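I have reached the age at which a person has opinions about fitted sheets. Mine is that they're a swindle. The one I bought in Florkstead claims to suit any mattress, and it has come off the corners of every mattress it has met.

So the spare bed gets a flat sheet, and the flat sheet gets creases. I tried smoothing it by hand, which moved the creases to the middle. I tried the trick Santino Núñez swears by - tug from the foot, walk round, tug again - and moved them back. He once ran a guest house at Nulton with 2 rooms and I suspect the guests did their own beds.

Which leaves the blue cloth. I like a bit of blue on a pale sheet, and folding it is the one part of bed-making I'd call restful. 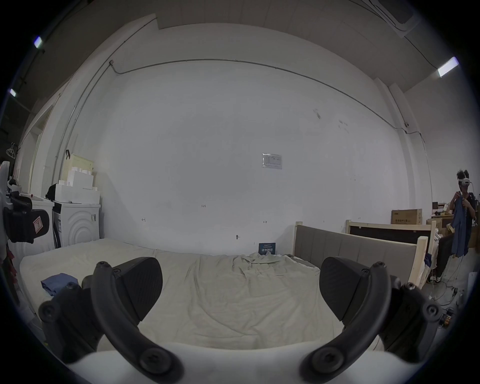
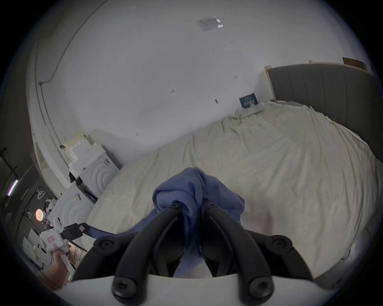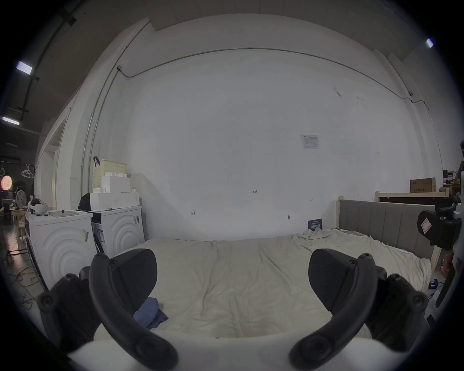
Blue cloth, creased sheet, grey headboard. The middle one is the cloth at its least folded.

I've decided I can live with the creases. The headboard is upright, padded and never needs ironing, and I wish the same could be said for the rest of the bed. My sister thinks I should just buy a heavy cover and hide the lot, and she has sent me a link to one that costs more than my first car. I'm going to look for a cheaper one in September, when Scanlon has its sale.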